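Exit tickets (my notes for the Ballholm classroom wiki)

An exit ticket is a short question kids answer on the way out the door. I've used them for 11 years, mostly in fourth grade math, and I still write mine on scrap paper! One question is plenty, two if the lesson was short.

The Jaiswal version adds a confidence box, where students mark how sure they feel – I love this one, even if half of mine check "very sure" every single time. The Darier version is done in pairs and takes longer (I save it for April review). Our shared bank holds more than 3,000 tickets, sorted by grade and topic.

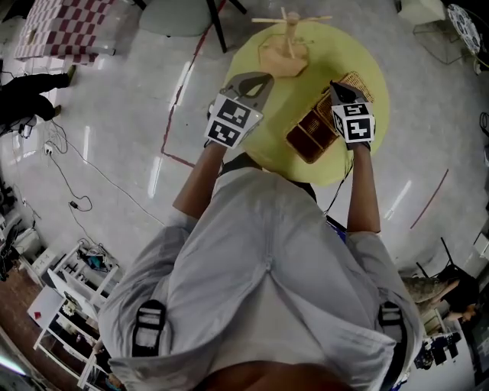
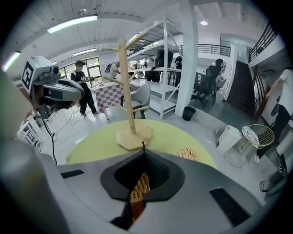

I sort the answers into piles before lunch: got it, almost, and see me tomorrow. Grading them is a different matter, and I don't, though some teachers at Nillident give a point for turning one in.

Contact | © Ballholm Classroom Wiki | Back to top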